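The Second Gripper

The Trullwood club met in the back half of the workshop, and in July the back half held its heat until nine at night. The entry for the Mirenar round was due in the morning. The rules asked for 200 demonstrations of one task. The club had 245 on the drive, and the member in the olive jacket did not trust the last batch.

The task was sorting. Objects went into the black oval tray, one at a time, placed and not dropped. The rules were strict on that point. A drop of any height was scored as a fault.

She sat down, lifted the left gripper over the tray and checked the clearance under the jaws.

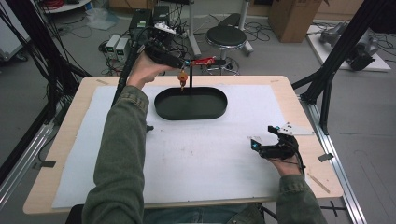
"Why do we record with two grippers if one does the placing?"

"Because the Mirenar rules score both hands. An idle gripper still has to hold a steady track from start to finish, and a lost track voids the run."

The member with the laptop wrote this down. He was new, and he wrote most things down.

They replayed the suspect batch on Zurno, the club's log viewer, named after a dog that had belonged to a former president. The left track was clean. The right track jumped sideways by the width of a finger, then came back. It did this in every run after supper.

"Cable," he said.

"Or the mount."

She tightened the mount and he rerouted the cable. They recorded two runs and the jump was still there. The Chareonsuk team had reported the same fault in spring and had never published a fix.

She asked for the view from the gripper itself, with the fingers open and the tray ahead.
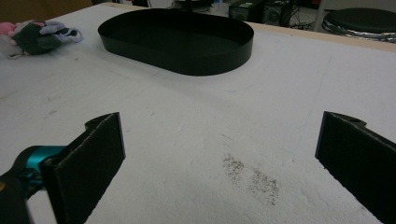 Half Past Ten

He compared the clocks. The right gripper was stamping its data late, and the delay grew with each run. She restarted the logger, marked the batch as void and began again from the first object.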